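6장. 공개 시연 준비와 진행

이 장은 방문객 앞에서 분류 작업을 시연할 때의 순서를 설명합니다. 설치와 초기 보정은 3장과 4장을 먼저 마친 상태를 기준으로 합니다. 시뮬레이션 화면만 사용하는 시연은 6.2와 6.3만 따르면 됩니다.

6.1 시연 전날

1. 제어용 PC에서 Kiani를 실행하고 프로젝트 목록에서 Plornholm 공개일용 프로젝트를 엽니다.
2. 상단 메뉴의 [도구] > [라이선스]에서 만료일을 확인합니다. 만료된 라이선스로는 재생은 되지만 새 작업을 기록할 수 없습니다.
3. 외부 모니터를 연결하고 해상도를 맞춥니다. 관람석용 화면은 반드시 확장 모드로 설정하십시오. 복제 모드에서는 운영자 메뉴가 관람석에도 그대로 나옵니다.
4. 실물 로봇을 함께 쓰는 경우 안전 울타리의 출입문 스위치를 시험합니다. 문을 열었을 때 상태 표시가 "정지"로 바뀌어야 합니다.
5. 비상정지 버튼을 한 번 눌렀다가 해제하고, 재시작 절차(4.5)를 끝까지 수행합니다.

주의: 출입문 스위치 시험에 실패하면 실물 시연을 진행하지 마십시오. 시뮬레이션 시연으로 대체하고 Fendgate 기술지원에 연락합니다.

6.2 장면 불러오기

1. 왼쪽 패널에서 [장면] > [분류 작업대]를 선택합니다.
2. 보관함 종류를 "3칸"으로 지정합니다. 칸의 순서는 바꿀 수 있으나, 시연 도중에는 바꾸지 마십시오.
3. [물체 배치]를 누릅니다. 물체의 위치는 난수값에 따라 정해집니다. 같은 배치를 다시 쓰려면 난수값 칸에 31을 입력하고 잠금 표시를 켭니다.
4. 카메라 보기를 "손목"으로 바꿉니다. 어안 보기이므로 작업대의 가장자리가 휘어 보이는 것은 정상입니다.
5. 그림자 표시를 켭니다. 그림자를 끄면 화면 갱신은 빨라지지만 팔의 움직임을 방문객이 따라가기 어렵습니다.

배치가 끝나면 작은 물체가 보관함 벽에 지나치게 붙지 않았는지 살펴봅니다. 막대 모양 물체가 벽 가까이에 서듯이 놓이면 손가락이 들어갈 틈이 좁아 파지 계획이 자주 실패합니다. 이때는 잠금을 풀고 [물체 배치]를 다시 누르거나, 해당 물체만 선택해 작업대 안쪽으로 끌어 옮깁니다.

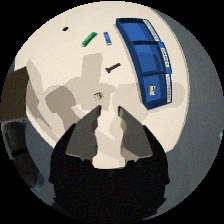

물체를 옮긴 뒤에는 [계획 다시 계산]을 실행해야 합니다. 이 단계를 건너뛰면 로봇은 이전 좌표로 내려가고, 그리퍼는 빈자리에서 닫힙니다. 계산에는 대략 10초가 걸리며, 진행 막대가 사라질 때까지 다른 메뉴를 누르지 마십시오.

참고: 보관함에 물체가 이미 들어 있는 상태에서도 시연을 시작할 수 있습니다. 이 경우 [시작 조건]을 "현재 상태 유지"로 설정합니다. "초기화"로 두면 보관함 안의 물체도 작업대 위로 되돌아갑니다.

6.3 시연 진행

1. 방문객이 자리에 앉으면 관람석 화면을 "전체 보기"로 두고 작업 내용을 짧게 소개합니다.
2. 재생 속도를 40%로 낮추고 첫 번째 물체의 파지를 보여 줍니다. 접근, 닫기, 들어 올리기 사이에는 자동으로 잠시 멈춥니다.
3. "손목" 보기로 전환합니다. 두 손가락 끝과 물체의 위치 관계는 이 보기에서 설명하는 편이 쉽습니다.
4. 속도를 100%로 되돌리고 나머지 물체를 연속으로 처리합니다.
5. 파지에 실패하면 [일시정지]를 누른 뒤 [마지막 단계 반복]을 선택합니다. 같은 물체에서 두 번 실패하면 [건너뛰기]로 넘어갑니다.
6. 질의응답 시간에는 재생을 멈추고 팔을 대기 자세로 보냅니다.

주의: 실물 로봇과 시뮬레이션 화면을 동시에 쓰는 경우, 두 장치는 같은 명령을 받습니다. 화면에서만 움직인다고 생각하고 조작하지 마십시오. 연동을 끊으려면 [연결] > [실물 출력]을 해제하고 표시등이 꺼졌는지 눈으로 확인합니다.

6.4 방문객 조작 체험

체험 모드에서는 방문객이 조이스틱으로 그리퍼를 직접 움직일 수 있습니다. 이 모드는 시뮬레이션에서만 지원됩니다.

1. [모드] > [체험]을 선택합니다. 실물 출력이 켜져 있으면 모드가 전환되지 않고 오류 44가 표시됩니다.
2. 조이스틱의 중앙 위치를 맞춥니다. 손을 뗀 상태에서 [영점]을 누릅니다.
3. 제한 시간을 설정합니다. 어린이가 참여할 때는 제한 시간을 끄는 것을 권장합니다.
4. 한 사람의 체험이 끝날 때마다 [장면 되돌리기]를 누릅니다.

참고: Tutex 조이스틱은 전원을 켠 직후 한쪽으로 조금씩 움직이는 경우가 있습니다. 영점을 다시 맞춰도 계속되면 케이블을 뺐다가 다시 연결하십시오.

6.5 종료

1. [기록] > [내보내기]로 시연 기록을 저장합니다. 저장하지 않은 기록은 Kiani를 닫을 때 삭제됩니다.
2. 관람석 화면을 끄고 확장 모드를 해제합니다.
3. 실물 로봇을 사용했다면 팔을 보관 자세로 보낸 뒤 제어반 전원을 차단합니다.
4. 난수값 잠금을 해제합니다. 잠금이 남아 있으면 다음 사용자의 장면도 같은 배치로 열립니다.

이 장의 최종 개정일: 2019년 11월 28일 목요일. 체험 모드의 다인용 설정은 12월 개정판에 추가됩니다.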